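Reading time: 3 minutes

Course Handout 4: Perspective and the Depiction of Flat Surfaces

Introduction to Visual Drawing, Amegashie School of Design

This handout supports the fourth lecture and should be read before the studio session. Students are expected to bring a ruler, two grades of pencil, and at least six sheets of plain paper.

1. The horizon line

The horizon line represents the eye level of the viewer. In a drawing of an interior it is usually hidden by walls and furniture, but it must still be set before any other line is made. A low horizon makes objects appear tall. A high horizon exposes the tops of objects and is the usual choice when the layout of a table or floor is the main concern.

Students often place the horizon at the middle of the sheet by habit. In the first assignment, marks will be deducted if the position has not been chosen deliberately and noted in the margin.

2. One-point and two-point perspective

In one-point perspective, one face of the object is parallel to the picture plane. Edges that run away from the viewer meet at a single vanishing point on the horizon. The method suits corridors, streets seen end-on, and rooms viewed squarely from one wall.

In two-point perspective, a vertical edge of the object is turned toward the viewer, and the horizontal edges of the two visible sides run to separate vanishing points. Verticals remain vertical. A box drawn in this way shows two sides and, if it lies below eye level, its top. The two vanishing points should be placed well apart. When they are too close together, the near corner becomes unnaturally sharp. It is acceptable to tape extra paper to both sides of the sheet so that the points can be marked.

The corner of a rectangular table seen at an angle follows the same rule. Its far edges rise toward the back corner and fall away on the other side, and the angle between them on paper is nearly always wider than the right angle the student knows to be there. Draw the angle that is seen.

3. Ellipses

A circle seen at an angle appears as an ellipse. The short axis of the ellipse lines up with the axle of the imagined wheel. The long axis is at right angles to it. Most errors in drawings of cups, lamps, and pipes come from pointed ends. An ellipse has no corners at any point, however narrow it becomes.

4. Tone on plain surfaces

A plain surface is seldom a single tone. Light falls off with distance from its source, and nearby objects return some light of their own. Even so, changes across a matte surface are slight, and beginners tend to overstate them. Lay down one even tone first, then adjust.

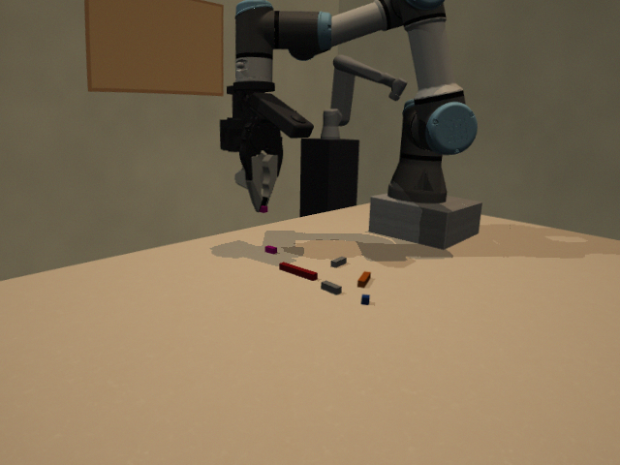
Where two sides of a box meet, a change in tone is enough to show the corner, and an outline is not required. The top should be judged separately, as overhead light will commonly make it the palest of the three visible planes. Compare the planes with each other before comparing any of them with the background.

5. Assignment

Complete two drawings of the same closed box, one in one-point and one in two-point perspective. Construction lines must be left visible. Add tone to the second drawing only. Label each sheet with the course number, 415, and submit both to the drawing office in Room 130 by October 23, 2026. Late work is accepted only with a signed extension form.

6. Preparation for the next lecture

Review the sections on shadows and reflected light in the course reader. The next lecture deals with cast shadows on level ground.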